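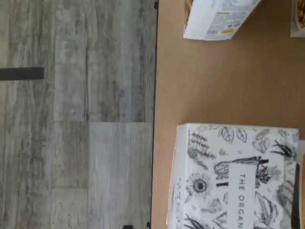 The packing room at Covside was finished in the last week of May, and we could move the work there from the corridor where it was done before. It was the biggest item in the plan you approved. The floor has long planks with a wood look, in mixed grays, and the tables have a plain top in a light tan color. I asked for a plain surface because the packages we handle are mostly white, with small gray print, and on the old patterned tables it was tiring to find them and to check them. The white package with the yellow strips is easy to see on the new top, even for a person who comes from the other side of the room. The tops are matte, so the ceiling lamps do not disturb the eyes of the packers in the evening.

Work done in this period

In this period we sent out 3,040 parcels to the households on the Skoltetitz list and to the two partner offices. In the plan we had written a lower number, but the Radebe office joined earlier than we expected and brought its own list with it. I want to say clearly that the extra parcels were covered from the stock we already had and from the part of the grant that is marked for supplies. No money was moved from the training part.

Of all parcels, 214 came back to us. Most of them came back for wrong or old addresses. We have called the households where we had a telephone number, and many of these parcels went out a second time. For the others we wait for the corrected list from the Skoltetitz office. They promised it to us for a Monday and it did not arrive, so I have written to them again.

The order of work at the table has changed also. Before, one person took the items from the shelf, packed them, closed the parcel and wrote the label. Now the items are laid on the table first, and a second person compares them with the sheet before anything is closed. It takes a little longer for each parcel. We had complaints in the winter that something was missing in the parcel, and in this period we received only 2 complaints of this kind. I think the slower way is worth it, and I would like to keep it until the end of the project.

The room

The flooring work took nine days longer than the company told us. When the old carpet was taken up, the ground under it was not level near the door, and they had to fill it and let it dry. During this time we packed in the corridor with half of the tables, and the schedule suffered. I informed your office by telephone at that moment, and I repeat it here so that it is also in writing.

The final cost of the floor was a little over the offer, and the tables were under it. Together we are inside the line for the room. The invoices are attached in the same order as in the budget table.

There are still small things open. The boards near the door must be looked at again, as I have the feeling that one joint there is wider than the others, and the company agreed to come and see. The shelf on the long wall is too high for two of our packers, and we will lower it by one position. We also do not have enough hooks for coats, which sounds like a small matter, but in bad weather the coats end on the chairs and the chairs are then missing at the tables.

Supplies

The change of supplier from the old company to Flestora is complete. The prices are a little better, and the deliveries come in the morning, when we have people to carry the boxes. One delivery was wrong — we received the small bags in place of the middle ones — and Flestora exchanged it in the same week without cost for us. At the end of the period we had 321 units left on the shelf, without the items for the partner offices, which are counted separately by Radebe.

I must mention one difficulty. The print on some of the packages is very small, and our older packers cannot read it without a magnifying glass. We have bought magnifying glasses, but a better solution would be our own sheet with a big number for each item, which hangs on the wall beside the table. Kamran Alipour has made a first version of it. He will test it with the evening group, and then we decide if it is good enough for both groups.

People

The evening group is complete again. In the morning group we have one free place, and we have spoken with two persons. Training for new packers is now done in one afternoon at the table, with real parcels and a person sitting beside them. The written guide we prepared last year is too long, and I have seen that people do not open it. We will shorten it to up to four pages.

Kamran Alipour has taken over the weekly count of the stock from me. The numbers in this report are from his sheets, and I have compared them with the delivery papers.

Plan for the next period

We will continue with the same number of packing days. The second group of households at Skoltetitz will start when we have the corrected list, and I do not want to begin before, for the reason of the returned parcels.

We ask for your agreement on one point. The remaining amount in the line for the room is small, but it would be enough for one more table of the same type. With it the checking could be done at its own place, and the packer would not need to wait for the other person. If you prefer that this amount goes back to the general line, we can work as we are now. Please let us know before the next payment, so that we can order in time or correct the budget table.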